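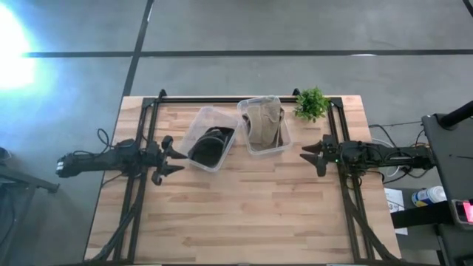
Search this site
Type here and press enter
Search

About Rondolley

Mon 19 August
By the Rondolley front desk

Rondolley is a small language school on the second floor of the old Lidance building, over the shoe repair shop. We teach Greek, Hungarian, Portuguese and Italian to grown-ups, mostly in the evenings, and we have been doing it for 21 years now, which surprises us as much as anybody. If you came in by the side stairs and smelled coffee, you found the right door!

The school began as a Greek conversation circle in the back of the Stergiou bakery. There were five people in it, all of them married to somebody with Greek in-laws, and all of them tired of smiling politely through Easter dinner. They met after closing, when the trays were stacked and there was still some sesame bread left over (there was always some left over, I think on purpose). Word got around, the circle got too big for the bakery, and somebody's cousin knew that the Lidance building had a couple of rooms standing idle. The rent was low and the radiators were terrible. We took it.

These days we have 60 students in a usual term, spread over beginner, middle and advanced groups, and we keep the groups small enough that everyone has to talk. People sometimes ask if they can just sit and listen for the first few weeks. You can ask, but your teacher will very kindly say no, and by the second evening you will be ordering a pretend lunch like the rest of us.

Our beginner groups use the Prikitz readers, the little yellow ones, along with a good deal of homemade material that has been copied so many times the accents have started to fade. We are retyping it – slowly – and if you are a fast typist with a Hungarian keyboard we would love to hear from you. The lending shelf in the hallway now holds 600 books, from picture books up to some very thick novels. Take one, write it on the card, bring it back when you are done. A few have been out since the bakery days, and we still hope to see them again.

Fall classes start the first full week of October. Greek and Italian meet on two evenings a week, Hungarian and Portuguese on one longer evening with a break for tea. There is no placement test. Come to the open evening, chat with a teacher for a few minutes, and she or he will point you to a group. If it turns out to be too hard or too easy, you can switch up to the end of the third week at no charge.

Parking is free behind the building after six. The elevator is slow but it does work, so please give it a minute before you try the stairs with a stroller.

Comments

oldmill_reader: I took Portuguese here two winters ago and still meet my group for dinner. Is there an advanced class this fall?

Rondolley front desk: There is, as long as we get five names. Yours is on the list now!

kati_b: I think I have one of your missing Greek cookbooks. So sorry. Will drop it off this week.

tworivers: Do you have anything for teenagers?

Rondolley front desk: Only in summer for now, but sixteen and up are welcome in the evening groups with a parent's okay.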